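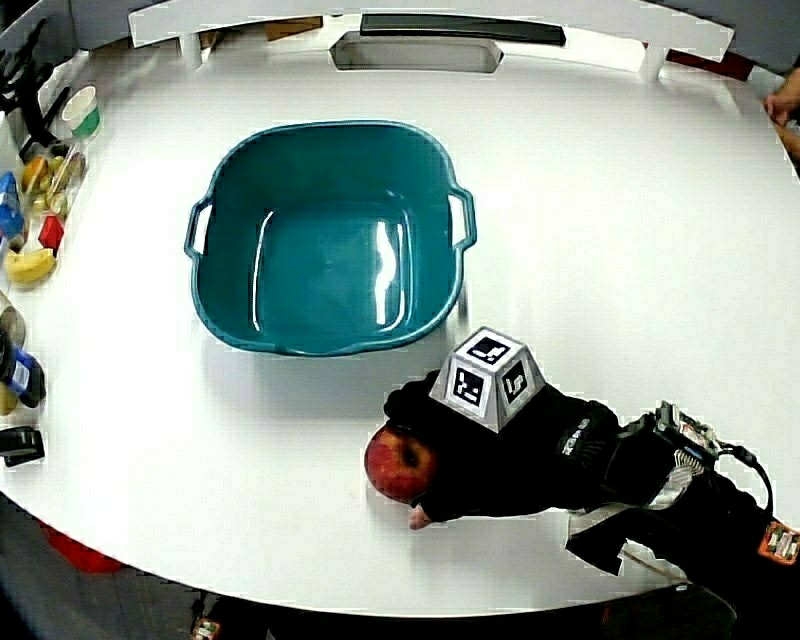

A gloved hand with a tracking marker on an apple, next to a teal basin.

Nendow releases hand-tracking update

Jun 17, 2024

Nendow has released a new version of Flongate, its software for turning recorded hand movements into training data for robot control. The update changes how the program estimates wrist position when part of the marker on the back of the glove is hidden from the camera.

Older versions dropped those stretches of a recording. The new one fills them in using the glove's own sensor readings and flags them for review.

Kerubo Mugo, who leads the perception team, said the change was tested on 1599 recordings of people handling household items. "We kept 86 percent of the clips we used to throw away," she said.

A planning module is due in September. Existing users can update from their account page.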